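Two evenings with the bathroom cell

Share this: 13 shares | 4 comments

I finally have the arm cell behaving in the simulator and I'm so happy with it that I'm writing this before I've even cleaned up the config files. If you've followed the Oltia posts, you know the plan: get the cleaning-up tasks solid in simulation before we go near the real arm in Hamness.

Base first. I had the arm mounted on the dark table with the base frame rotated a few degrees from where the planner thought it was. You'd never notice from a distance! But the error grows with reach, and by the time the gripper got out over the toilet tank it was way off. I zeroed the mount, reloaded the model and ran the reach check on the tank lid again, with the toilet paper, the soap and the bottle left in place so there was something to bump into.

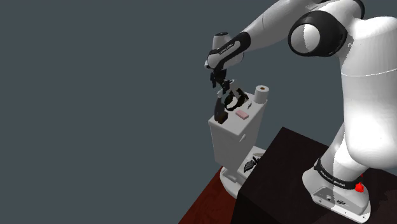
Gripper settings

Next came the fingers. My sister Veerle (Veerle Mertens, who wrote most of the Vindik plugin) had warned me that the default opening was too cautious, and she was right. I now have it open fully before every approach, then close at 50 percent speed until contact. Contact stiffness went from 710 down to 56 in the plugin's own units, and the grasps stopped jittering right away. I could have watched it all night.

One thing to watch if you copy this: save the finger offset in the tool file, not in the task file. I had it in both, so it was applied twice. That cost me most of an evening and a whole pot of tea.

The other thing I changed was the home pose. I like the wrist high and the jaws pointing down and wide open, so I can orbit the view and look for anything odd before a run. A dark grey bottle hanging in midair, for instance, is the kind of thing I want to catch before I press go. The kettle on the wooden table makes a handy landmark when I'm spinning the view.
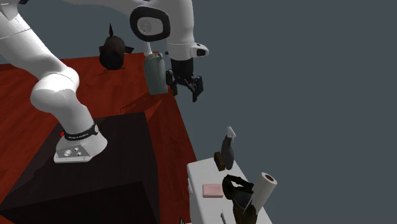 Still on the list

- Check the collision shape on the spray bottle, especially the trigger
- Try a slower approach over the white counter, which is pretty crowded
- Rename the joint limits file (it's still called "test_new_new")
- Send Veerle the tool file

I'll post the full settings in May once they've been through a longer run.

Josefien Mertens

4 comments

Recent posts
Picking a table height for the Hamness cell
Vindik plugin: first impressions
Cable routing on the Van den Broek bench
Why I keep a paper log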